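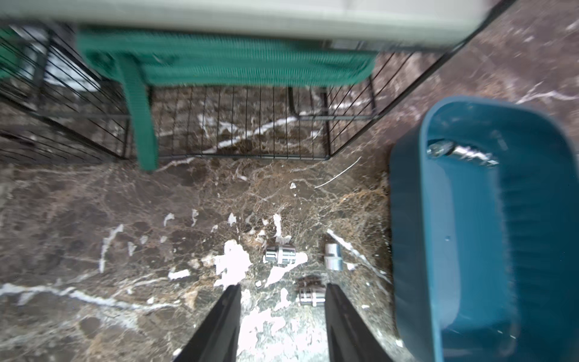
Figure 3. Wrist view during a hand-guided demonstration of the fittings task: three metal fittings on the marble floor, one in the tub.

We use cookies to remember your reading preferences. Accept | Manage settings

4.2 Collecting the demonstrations

Okay, so on to the part that ate most of our time. The task sounds almost too easy when you say it out loud: pick up the small metal fittings from the floor and put them in the tub (Figure 3). I figured I'd be done with the demonstrations in a week. I was still at it in February!

We recorded everything two ways. In the hand-guided condition, the person doing the demo holds the gripper by its handle and just does the task, squeezing a trigger to close the fingers. In the remote condition, the same gripper is mounted on the arm and the person drives it from a desk with a pair of Kopecký hand controllers, looking only at the wrist view on a monitor. Same fingers, same camera, same floor. Macario Palacios did the first batch of both, and then Kvido Baláž and I took over and swapped every 19 episodes so that no one got too tired (or too good) at one of them.

In total we kept 2628 episodes and threw out 659. Most of the ones we threw out were remote ones, and most of those failed in the same boring way: the fingers came down next to a fitting, closed on nothing, and the person at the desk didn't notice until they were already over the tub. I did this a lot. The trouble is the floor. It's dark brown marble with white and tan veins, and the fittings are shiny and silver, so a bright patch of vein and a bright bit of metal can look awfully similar on a monitor. When you're holding the gripper yourself you can lean over and check with your own eyes. At the desk you get what the camera gives you, and that's it.

Kvido wanted to put down a plain gray mat, and we argued about that for a while. I was against it, mostly because the Nultstead recordings were all done on plain mats and the policy trained on them fell apart the minute we took it anywhere else. We left the marble bare. I still think that was right, although I'd have loved a mat on some of those afternoons.

One more thing about the grasps. A fitting lying on its side and a fitting standing more upright need quite different approaches, and people handle this without thinking when they guide by hand: they roll the wrist a little and come in from whichever side has room. In the remote episodes all three of us got lazy and came straight down nearly every time. You can see it clearly in the wrist angles, which are spread out in the hand-guided set and bunched up in the remote one. We didn't correct for it in training. We did tag each episode with its condition using the Fodier labeling tool, so anybody who wants to rebalance the two sets can do so.

Episodes were capped at 600 frames. If the demonstrator hit the cap with fittings still on the floor, we kept the episode as long as at least one had made it into the tub, and marked it as partial. The Isholm baseline drops partial episodes altogether, so keep that in mind when comparing the numbers in Section 5.

Contact the authors | Copyright 2026 | Back to top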